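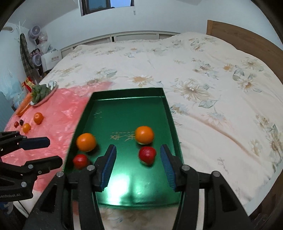 Green tray with oranges and tomatoes.

The Office of Inheritance at Murnham regrets to inform the heir that the estate consists of one house, 80 letters, and a standing obligation to set out fruit for the dead.

The obligation falls due each June. The heir may decline it in writing. In 887 years no written refusal has reached this Office, although several were mailed. 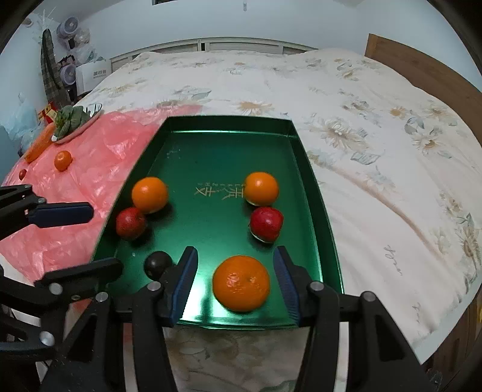 Oranges, red apples, and one dark fruit.

An inspector was sent by way of Drarton and stayed 2 nights. The inspector reported that the house was in order, that the stairs were sound, and that a voice in the pantry had asked politely after the harvest. 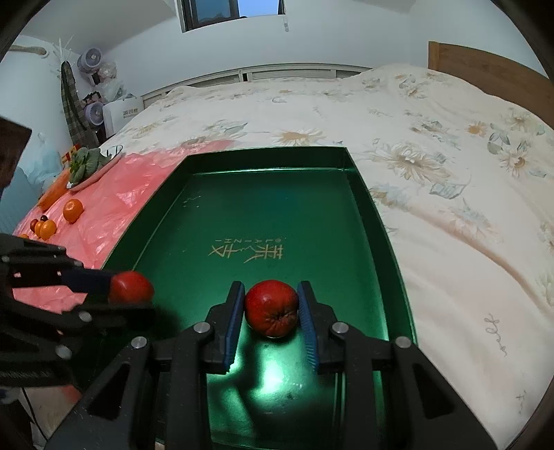
Second Notice

The Office has received the heir's refusal. It arrived opened, with corrections to the spelling in an older hand. The Office must therefore treat it as a draft.

The heir is asked to be at home on the evening stated and to leave the back door unlocked. 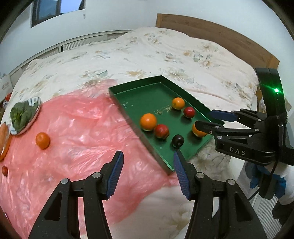

Six fruits in the green tray.

The guests have confirmed.

Last updated: 2022-09-19

Comments (2)

mimitz_reader: The corrected spelling gave me a chill. Is there a third notice?

orchardlane: I used to work in a county office and the tone is exact.

Contact | Copyright Kinoshita Quarterly | Back to top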